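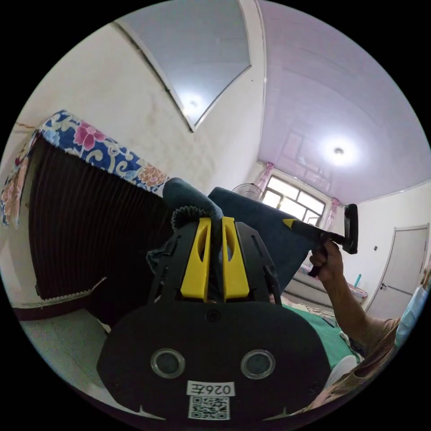
**Ribbed radiator with a cloth cover, and drying dark fleece in the same room**

**jarman_t** (original poster)

Two problems in one bedroom, possibly related.

The room has white walls, a pale tiled floor, one window in the far wall with pink curtains, and a large dark brown ribbed radiator on the left. Part of the radiator's top is under a blue floral cloth cover with a fringe. The cover stays on all year. It was made for the room by my aunt, and the room is hers.

Problem 1: the wall above the radiator marks badly. I wash it in the fall and by April it is scuffed and stained again.

Problem 2: the bedding. There is a green sheet, a pink bedspread and a quantity of dark blue fabric, some of it fleece, and all of it gets washed and turned around in the same room. The fleece comes off the rack with a stiff fold line, and the edge looks fuzzy and never lies flat when folded.

I would like to know whether the cover is making either of these worse, and what order to do the job in. The electric fan by the window is available. Buying a dryer is not an option.

---

**grindier**

Take the cover off while the heat is on. A column radiator moves most of its heat by convection: air enters low, rises between the fins and leaves at the top. Cloth over the top closes the exit. Part of the air finds another way out, along the wall side, and takes its dust with it. That accounts for a good share of your stains.

How far does the cover hang down the back?

---

**jarman_t**

A few inches at the back. More at the front, which is the side with the pattern on it.

---

**grindier**

Then the back edge is the part to change. Fold it forward so it stops short of the wall, or hem it.

---

**Tegwen Trevor**

I disagree on the stains, or at least on the cause. Dust marking above a radiator happens with no cover at all. It is warm air passing over a cooler wall, and an uncovered radiator moves more of that air. What a cover changes is the shape of the mark. A bare radiator gives a soft gray plume with the fins faintly visible in it. A covered one gives a darker band at whichever end is open.

He also says "scuffed." Convection does not scuff. Someone is carrying bedding or a rack past that wall and rubbing it.

Jarman, is the mark gray and even, or is it in streaks and patches?

---

**jarman_t**

Patches. A few streaks at hip height on the way to the bed. The folding is done standing between the bed and the radiator, so that would fit.

---

**Tegwen Trevor**

Two different marks, then, and they clean differently.

Gray dust: dry first, with a soft brush or a vacuum with the brush head. If you wet it before removing the loose part you make a stain out of it. Then a barely damp cloth, working from the bottom up so that drips run onto cleaned wall.

Scuffs: a melamine sponge with light pressure. It is an abrasive and will put a shine on matte paint. Test it behind the door.

If the patches come back yellow or brown through fresh paint, you need a stain-blocking primer and no amount of washing will help.

---

**l_vidal**

Question about output before everyone takes the cover off on principle. What is the radiator rated at, and does the room reach temperature? If it does, the loss from the cover has no practical effect and the aunt can keep her cover.

---

**jarman_t**

The plumber's sheet says 700 W for that room. It reaches temperature. It takes longer than the others.

---

**l_vidal**

The sheet may be the calculated heat loss of the room, which is a different number from the output of the radiator. Check which. Older installations were often oversized, and an oversized radiator tolerates a partial cover without anyone noticing.

"Takes longer" could be the cover. It could also be air in the radiator or a badly balanced circuit. Bleed it first. If the top is cooler than the bottom, that is trapped air.

---

**grindier**

Agreed on bleeding. I still say the cover comes off during heating season. Slow warm-up is the symptom you would expect from it.

---

**l_vidal**

It is a symptom you would expect from four or five things. Bleed, then run one evening with the cover and one without, same thermostat setting, same outdoor conditions as near as you can get. Write down the time to reach temperature. It costs nothing and settles it.

---

**Iestyn Lougher**

On the bedding, which has been skipped.

Fleece: the fold line is set by drying it folded over a thin rail. Polyester fleece holds very little water after a proper spin, so it dries quickly, and whatever shape it dries in is the shape you get. Hang it over two rails with a gap between them, or over a door with a towel under it. Do not put it on the radiator. Direct heat flattens the pile, and a flattened pile next to an unflattened one is what looks like a fuzzy edge.

Keep it away from anything that sheds. Dark fleece collects lint from every cotton item in the load. Wash it separately, inside out, and skip the fabric softener.

For the order of work:

1. Open the window and strip the beds.
2. Wash fleece alone, cool, full spin.
3. Wash sheets and bedspread together if the colors are settled. A pink bedspread does not go in with new dark blue anything.
4. Rack between the fan and the open side of the room, with the fan set low and aimed past the rack, along the face of the cloth.
5. Fold on a made bed. Put the green sheet on first and use it as the table.

---

**mandis_linen**

Point 5 is good, with the reservation that dark fleece will leave lint on a freshly made bed. I fold mine on the bare mattress protector and make the bed last.

For the edge that will not lie flat: do not pinch it up in the middle and shake. That bunches the edge, and the bunch stays in the stack. Lay the piece out, find two corners on the same side, and square those before touching anything else. Fold in half with the edge to the inside. The visible outer side of the stack should always be a fold. A fuzzy edge on the inside of the stack bothers no one.

---

**Iestyn Lougher**

The lint point is fair. I was assuming the fleece had been brushed down first. A damp rubber glove does it in a minute.

---

**Sioned R.**

Where does the water go in all this? A spun load of bedding can still carry 2 liters or more, and with the door shut and the window shut that goes into the air and then onto the coldest surface in the room. White-framed multi-pane windows with curtains either side are the usual place. Look at the bottom of each pane in the morning and at the lower hem of the curtains.

If there is condensation, the fan alone will not solve it. A fan moves moist air to another part of the same room. Window open a crack while the rack is loaded, door closed, heating on. When humidity is back to normal, close the window.

---

**jarman_t**

There is some condensation on winter mornings. I had put it down to breathing.

---

**Sioned R.**

Some of it is. Get a cheap hygrometer and stop guessing. Place it away from both the radiator and the window.

---

**grindier**

This also bears on the wall. A damp wall holds dust better than a dry one. So drying laundry in there feeds problem 1 whatever the cover is doing.

---

**Tegwen Trevor**

On that we agree.

---

**jarman_t**

Update. Bled the radiator, got a fair amount of air out of it. Did the comparison over two evenings. With the cover on, the room was 6 minutes slower to reach temperature. My aunt considers 6 minutes acceptable and the cover is staying.

I have turned the back edge forward and tacked it so it clears the wall. The fringe was gray with dust underneath, so it has been washed by hand and dried flat.

The scuffs came off with the sponge. Tested behind the door as advised; slight shine there, none that I can find on the wall. The patches higher up are lighter after brushing and have not gone.

Fleece is now over two rails. The fold line is gone on the large piece. The small one still has it.

---

**l_vidal**

Was the second evening warmer outside than the first?

---

**jarman_t**

By a degree. Cover was on for the colder one.

---

**l_vidal**

Then part of the 6 minutes belongs to the weather. I would call the cover harmless in that room.

---

**grindier**

I would call it slower with the cover on, which is what I said.

---

**Iestyn Lougher**

For the small piece: steam from an iron held clear of the cloth, no contact, then brush the pile up with your hand and leave it flat until it has cooled. If the fibers have been overheated on the radiator at some point, the line is permanent and you fold along it.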